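December 11, 2020

Ok quick one before the bread comes out. Still alive, still in Tornville, still not finished with the kitchen.

People keep asking how the sourdough is going so. It's going. I started in October with a jar from Pronier (the little bakery supply place on the corner, they sell starter out of a tub) and I've made 23 loaves. Maybe four were good. Two were very good! One got cut up for croutons and even the croutons were sad.

What I've changed so far:

## Less water

Everybody online wants you to go wet. I don't have the hands for it. Dropped the water way down and the dough quit sticking to the counter, the sink, the dog. Crumb is tighter but it holds butter, and I like butter, so fine.

## Longer in the fridge

Used to do overnight. Now it's a full day, sometimes more if I forget. Sour goes up a lot. My other half says too much. I say that's the point of the thing. We have agreed to alternate – which really means I make mine and then a plain white one in a pan.

Also the fridge. It runs cold at the back and warm in the door, so the bowl goes on the middle shelf next to the pickles and everything smells a bit like pickles. Not a complaint.

## Cheap flour is ok

I bought the 20 pound bag of Tuvine bread flour and braced for the worst. Couldn't tell. Honest. Did one loaf with the fancy stuff and one with the Tuvine, same day, same oven, and ate both and picked the wrong one as fancy. Saving the money for a better knife. The Kpodo one I've had since college just sort of pushes the loaf around the board.

## Old metal is good metal

I was about to toss my loaf pans becuase they're all scratched up and gray and ugly. Didn't. Scuffs don't matter, bread doesn't care. Sheet metal that gets used looks used, same in a kitchen as anywhere else. 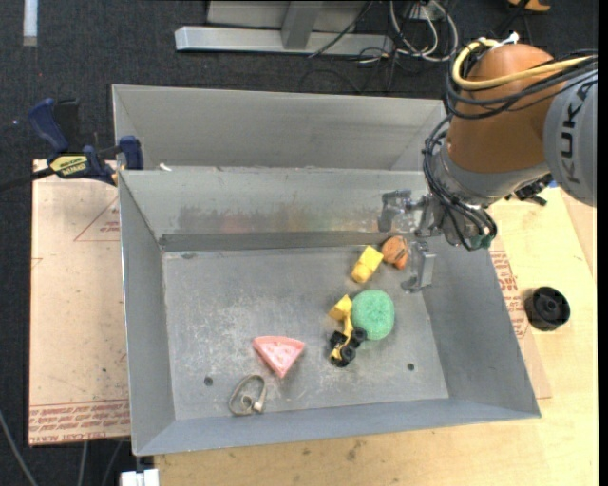
## Oven stuff

My oven lies. Set it to 450, thermometer on the rack said 479. No wonder about the bottoms. So now I set it low and check, and slide an empty tray on the rack underneath. Burnt bottoms gone, mostly. Steam is still a mess, I throw ice cubes in a skillet and slam the door and hope.

Next up – rye. Bought a small bag, havent opened it. If anybody has a rye recipe that doesnt take three days put it in the comments please.

Timer's going. Bye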